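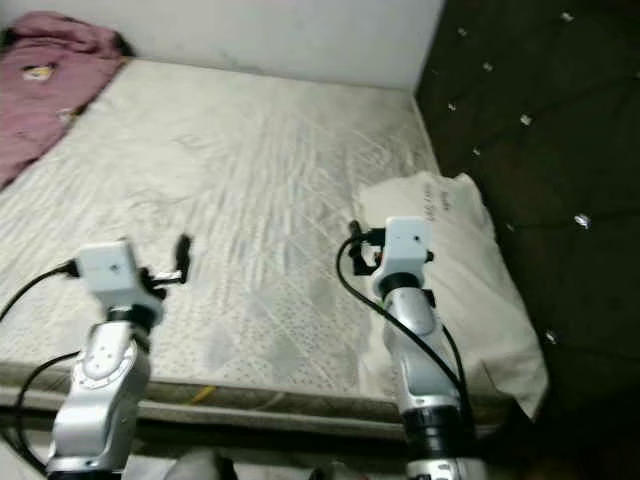
September
By the Housing Desk

The Wollance residence in Skodcombe will keep more of its old mattresses in service this fall under a new inspection procedure, which replaces a rule that every mattress be thrown out after a fixed number of years. The change covers 412 single beds on 9 floors.

Under the old rule, age was the only test. A mattress with a sound core and a marked cover was discarded on the same date as one that had gone soft in the middle. The new procedure grades each mattress on the state of its cover, its seams and its core, and records the three grades separately. Surface staining alone no longer leads to disposal.

Inspection starts with a stripped bed. Sheets, pads and blankets come off and go to the laundry, and the bare top surface is checked under the room light with the blinds open. Grey smudges and light stains on quilted covers are the most common finding, usually in the middle third. These are graded as cosmetic if the fabric is whole and the mark has not reached the filling. A mark that has reached the filling, or any sign of mold or insects, takes the mattress out of use the same day.

The second check is on the edges. Stitching is followed by hand along all four sides, and a gap longer than the width of a thumb is sent for repair. Pale quilted fabric hides pulled threads well, so the procedure calls for touch as well as sight. The mattress is then turned over and the same steps are repeated on the underside.

The core is tested with a flat board and a straightedge. The board is laid across the middle, loaded and left for two minutes, and the dip is measured after the load is removed. Mattresses that do not recover are replaced. Those that recover slowly are kept, turned end to end, and looked at again before the spring term.

Covers graded as cosmetic are vacuumed and spot-cleaned with a mild detergent solution applied by cloth. Soaking is ruled out. Earlier cleaning rounds at the residence used too much water, and several mattresses were still damp inside when they were made up for new residents. The new instructions set a drying time of one full day with the window open – longer in rooms on the north side.

Bed frames are checked at the same visit. Low frames with a front rail are to be cleared underneath, and anything left hanging or tucked between rail and mattress, such as cord or string, is removed before the bed is made up. Rail bolts are tightened and the slats are counted against the room sheet.

Blankets left behind at move-out have been a separate problem. Until now they were folded and stored on each floor, where they took up most of the linen closets. They will now be washed, held until the end of the month and, if unclaimed, passed to the town's textile collection point on Liang Street.

Disposal costs were the main reason for the review. The residence has set aside $2,000 for repairs and cleaning supplies in the first year, with replacement mattresses to be paid for from the regular furniture budget. Tarkenov, the supplier that holds the bedding contract, will handle seam repairs off site and return the mattresses within two weeks. Spare mattresses will be placed in affected rooms during that time.

The first round begins on the lower floors and moves up as rooms become free. Residents already in place will get a notice under the door the evening before – they are asked to strip the bed by 9 a.m. and leave the area beside it clear. Grades will be kept with the room file and are available at the front office on request.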